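Project report: sorting out the parts bench, Detholm workshop
2004-07-08

So my project for the Metumside course was the parts bench, which sounds boring until you've lost the same bracket three times in one afternoon! The old setup was one drawer with 237 pieces in it (yes, I emptied it and counted) and you just dug until you got a scratch or the thing you wanted.

I started in March with drawings. My first plan used small jars, and it was bad, the flat sheet-metal pieces didn't fit in any of them. Second plan was trays. I spent 20 on trays and tape from Laskowska and had a bit left over for labels I haven't printed yet.

The rule I ended up with is simple: folded brackets live up on the shelf, strips and small bits stay on the bench at the back, and whatever you're working on goes on the mat.
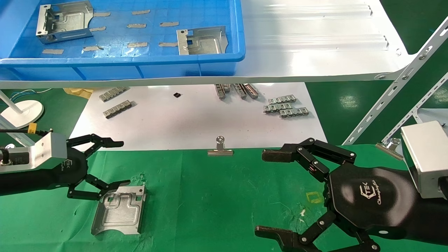 Brackets were the hardest group, and I changed my mind about them a lot. They have bent flanges, so they don't stack, and they slide all over if you bump the shelf. The blue tray fixed most of that for me. I like the rows of beige tape across the bottom, even if a bracket lying on top hides some of it. The slotted strips still end up in little groups on the white sheet, and I'd like a second tray for those, maybe a shallower one from Tutura.

Still to do: labels, and a home for the binder clips.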